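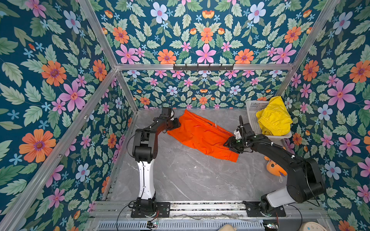
Navness Floral Wallpaper in Deep Teal
Tritwood Papers, Nallesville
Sold by the roll

I've wanted to sell a really loud flower paper for years, and Navness is the one I finally said yes to. The background is a deep teal, and on top of it you get pale green leaves with toothy edges, big pink flowers with five pointed petals, round orange ones with purple centers, and light blue flowers tucked in between. The middles of the pink ones are a dark red-orange, so they talk to the orange blooms across the wall. I'm Diễm Hồ, by the way, I run the shop and I'm the one who answers the emails.

Xuân Triệu drew the pattern. The first version had a cream background and it was perfectly nice, and I kept walking past it in the studio without stopping. Then she tried the teal and I ordered a roll for my own hallway before we'd even settled on a price!

Where it works

Small spaces love it. I know people get nervous about dark paper in a tiny room, but a powder room or the inside of a closet is where I'd start if you've never papered anything before. I've also lined the back of a bookcase with leftovers (two shelves, one evening, a lot of tea). It's good behind a coat rack too, especially a plain black one, and if your coats are bright, even better. Orange against that teal makes me happy every single time.

For floors I'd stay calm: gray, stone looks, pale wood. Bare metal looks great next to it, which I didn't expect. If you have aluminum shelving or a metal bed frame you were planning to paint, hang the paper first and then see how you feel.

A big room can take it on all four walls if you're brave. My brother Tâm did his whole dining room and I was ready to be polite about it, but I sat there through a very long dinner and never got tired of looking at it. He did have to buy one more roll than he'd planned — see below.

Large print and small print

Navness comes in two sizes of the same pattern. The large print has the full-size flowers and is the one most people want for walls. The small print has the same pinks, oranges and blues packed in closer, and I like it for the lower part of a wall with the large print above. Put a rail or a strip of trim where they meet. Both are printed on the same teal, so they go together without any fuss.

The details

Roll width: 20 inches
Coverage: 56 square feet per roll, before trimming
Backing: non-woven, paste the wall
Finish: matte
Cleaning: wipe with a soft damp cloth, no scrubbing
Sizes: large print or small print, same price
Samples: one sheet of each print, mailed flat

Ordering enough

Measure the width of each wall, multiply by the height, add them up, and divide by 56. Round up to a whole roll and then add one more for the pattern match, which eats more paper than you'd think in the large print. Please order everything at once so your rolls come from the same batch. We print 500 rolls at a time, and the teal can shift a little between batches. The batch number is on the label, so hang on to one until you're finished.

If you buy 10 rolls or more, shipping is on us.

Hanging it

Uthai Ratanaporn hangs paper for a lot of our local customers, and his advice for this one is to start in the middle of the wall you'll see first when you walk in. Put a big pink flower where your eye lands and work outward from there. You can also ask us for a mirrored set, where the left and right halves of the wall reflect each other. It's dramatic and I love it, but it needs careful planning, so email me your wall sizes before you order and I'll sketch out the strips for you.

Use a fresh blade for every few cuts. Dark paper shows a ragged edge. If your old wall is white, run a little teal paint down the spots where the seams will fall and let it dry overnight.

Returns

Unopened rolls can come back for a refund. Opened rolls and mirrored sets can't, I'm sorry, so do get the samples first and tape them up somewhere you'll see them in the morning and again at night with the lamps on.

Questions go to me at the shop, or to Trinh Lâm if it's about a delivery that's already on its way. A matching border is due in October, small print only to begin with.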